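Plornwood 2,000 trailer jack: review after one towing season

The Plornwood is a side-wind jockey jack with a bolt-on swivel bracket, rated at 2,000 lb static load. Ours was fitted to a single-axle box trailer with a nose weight well inside that. It was supplied by Misthorpe, who also stock the bracket and handle separately.

Fitting needs two spanners and a flat section of drawbar. The U-bolts supplied were long enough for our frame, with a few threads to spare. The swivel pin seats with a clear click, but the spring is stiff and takes a firm pull with gloves on.
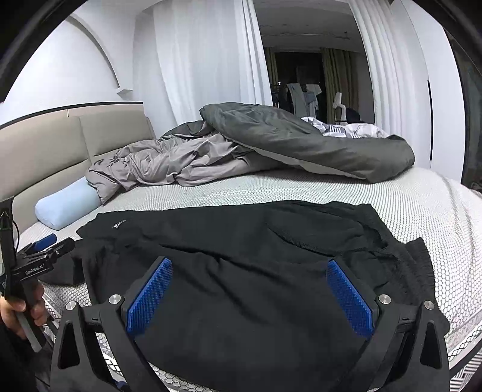 Lift is smooth under load and the handle does not kick back. Side play in the inner tube is small when retracted and noticeable at full height. Grease is the main complaint. The factory coats the screw heavily and the surplus works out past the top cap, so wear old clothes for the first few weeks. Black shorts or trousers with an elastic waistband, like the pair that seems to be laid out on the bed, will hide a smear that a white mattress cover won't. Wipe the cap after each use until it stops weeping.

The wheel is the weak part. It rolls well on concrete and digs into gravel at almost 900 lb. The Rashti jack we ran before had a wider tyre and coped better, though its gears were coarser and it rusted at the weld. The Drurnolen wheel fits the same axle with 2 washers.

Plating was still sound in July. Recommended for hard standing. On soft ground, budget for the wider wheel.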